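Farnix small-parts handling: where we've got to with the demonstrations

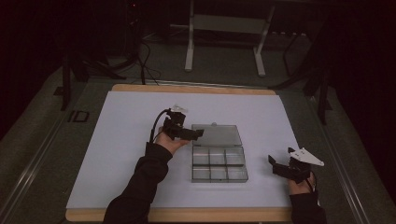 Lūse
Data collection lead, Jeltness workshop
Aug 27, 2024

Hello all, this is my usual ramble in place of a proper report (the spreadsheet follows separately, I promise!). The short version is that we're up to 472 usable demonstrations, and I'm pretty happy with how they look.

Most of the new ones are with the compartment box, the clear one with six sections and a flip lid. It's a pain to work with hand-held grippers because the lid tab is so small, and that's exactly why I wanted more of it. We threw out 103 attempts in July, nearly all for fumbled lids or a cable catching on a sleeve. I've kept 21 of the fumbles where the person recovered nicely — the Wandivness team think the model could learn something from those, and I'm inclined to agree.

Both hands now start clear of the box on every take. Before that we had people starting wherever they fancied, and the early batches are a bit of a mess as a result. I'd like to redo two of them if the budget stretches.

Still to do: filling the compartments, closing the lid one-handed, and the same again with the box turned round. I'd also love a spare pair of grippers, as one fault stops us for the day. Could you let me know before we book the next block of sessions?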